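**Rilleso 2 released to partner sites**

The Hollano software group has issued the second version of Rilleso, its planning and perception package for table clearing. The release went to partner sites in June and replaces the version in use since the project began.

The main change concerns the order of work. The earlier planner chose the nearest object and dealt with it before looking again. Rilleso 2 first builds a list of everything on the table, marks which items stand close to something that could tip, and only then sets out a sequence of grasps. Trays, mugs, bottles and loose paper are each given their own approach angle and finger opening. The perception module was trained again on 2,104 recordings made in dining halls with hand-held grippers – the earlier set held roughly 700.

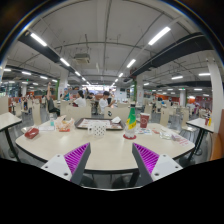 Barbieri, writing on the partners' mailing list, welcomed the new sequence but asked whether the planner could be told to leave personal belongings where they are, as a purse and a used wrapper may look much alike to the software. The group has replied that a "do not touch" class is present in the release but switched off by default. Sites may turn it on in the settings file, although planning will then take longer on crowded tables.

The control layer, Murov, is unchanged apart from a correction to the way the fingers slow down before contact. Sites that have altered their own Murov settings should keep a copy before installing – the installer writes over them.

Known faults are listed in the release notes, which now run to 11 entries. The most serious affects clear plastic, where the edge of a bag or bottle is sometimes placed too far back. A correction is being tested and will be issued separately.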